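Getting Through a Baseball Season With the Laundry Room Intact

My house sends two people to the ballfield from March until the school year gives up, and one more in the adult league at Cluddale, where the average slide into second is now mostly a controlled fall. That adds up to a lot of laundry. I have washed clay out of pants, socks, batting gloves and one wallet. What follows is what I do now, after several years of doing it wrong with great confidence.

Before anything goes near water

Infield clay is dirt with ambitions. Wet it too soon and it moves in permanently. Hang the pants over a porch rail until the mud is bone dry, then beat them against something you don't care about. A stiff brush gets most of what's left. Do this outside. I did it once over the bathtub and met the plumber.

Empty the back pockets. Sunflower seed shells swell in the wash and will come out of the drain hose one at a time until Thanksgiving.

Undo the belt and take it all the way out of the loops. Elastic belts left in the pants tie themselves around every sleeve in the drum, and you will be picking at the knot at 6 a.m. with a fork.

Clay stains on white pants

Rinse from the back of the fabric with cold water, so you push the clay out the way it came in. Then rub in a bar of plain laundry soap until the knee looks worse. It's supposed to look worse. Leave it 30 minutes and rinse again.

If there is still an orange shadow, soak overnight in warm water with powdered oxygen bleach, mixed the way the package says. Skip chlorine bleach. It can react with the iron in red clay and set the stain, and it turns a lot of polyester a shade of yellow I associate with old newspapers. It also eats elastic, which you'll discover on the way to first.

Check the knees before the dryer. A dryer bakes in whatever you missed, and the pants will then carry a record of that steal attempt for as long as you own them.

Grass is a different animal

Clay is mineral and grass is dye, and they don't respond to the same bullying. For grass, use a liquid detergent with enzymes, straight on the stain, and work it in with an old toothbrush. Give it 15 minutes. Make sure it is a retired toothbrush. There was some confusion on this point at our house in September.

Black things you wear under the jersey

Undershirts, tanks and sliding shorts pick up lint from everything they're washed with, and they fade where the sun and sweat get at them. Turn them inside out, wash cold, and keep them away from towels. Fabric softener makes stretchy knits hold on to smells, so leave it on the shelf. Half a cup of white vinegar in a presoak does more for an armpit than anything that comes in a lavender bottle.

Dry them flat, or over a rack in the shade. A wet tank on a hanger will be a dress by the doubleheader.
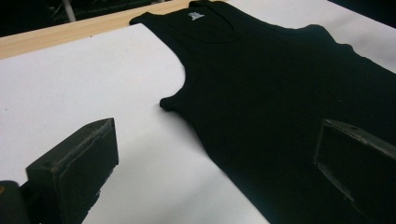

Caps

The dishwasher trick works, in the sense that the cap comes out clean and shaped like a soup bowl. Older caps may also have cardboard in the brim, and cardboard does what cardboard does.

Fill a sink with cool water and a squirt of dish soap. Scrub the sweatband with your long-suffering toothbrush, swish the cap, and rinse until the water runs clear. Then set it over an upside-down bowl or a small canister to dry. Tatsuya Ueda, who catches for Cluddale and has the largest head in the league, uses a mixing bowl. Try a dark cap on a hidden spot first, because some of them bleed like a cheap red sock.

Gloves

Never wash a glove. Don't put it in the oven either, whatever your uncle did. Brush off the dirt, wipe it with a barely damp cloth, and rub in a little glove conditioner a couple of times a season. A little means a dab the size of a dime. I once oiled an outfielder's mitt so thoroughly that it weighed as much as the outfielder.

Put a ball in the pocket and store it somewhere dry. The trunk of a car in summer is a kiln.

The marking problem

Olcombe, the team we play most, has the same black undershirts we do, and for three seasons we have been slowly exchanging wardrobes. My advice is to mark everything with a uniform number. Ours are 3 and 11 and, after a misunderstanding at the order form, 111.

Names on sewn-in tags are fine until somebody cuts out the tag because it itches. With tagless shirts you have to write on the fabric, and on black you need a white or silver laundry marker. Lay the shirt flat on something you can afford to ruin, put a scrap of cardboard between front and back, and write small near the bottom hem. Let it dry for a full day.
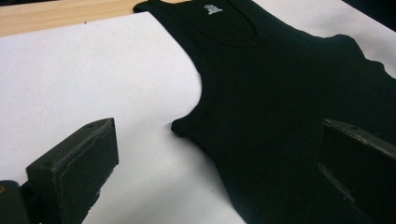

Iron over the writing through a thin cloth if the marker's directions call for heat, on whatever setting the care label can stand. Skip the stretchy trim. I have ironed stretchy trim, and it goes wavy like bacon.

Cleats and the bag they live in

Knock the cleats together in the parking lot, and accept that you will still find half the infield on your floor mats. Pull the insoles and wash them by hand. Stuff the shoes with newspaper, change it after a couple of hours, and keep them away from the heater, which loosens the glue.

For the bag, turn it upside down and shake until things stop coming out. Vacuum the seams. Wipe the inside with a cloth and diluted dish soap, then leave it wide open overnight. Baking soda in an old sock helps with what remains. Replace the sock monthly, or whenever it starts to smell like the bag.

Order of operations on a game night

Pants outside to dry. Undershirts and socks straight into a cold presoak. Cap on its bowl. Cleats on the porch. Player in the shower, preferably before the couch. I wrote this out and taped it to the washer door, and so far the dog has read it more often than the shortstop.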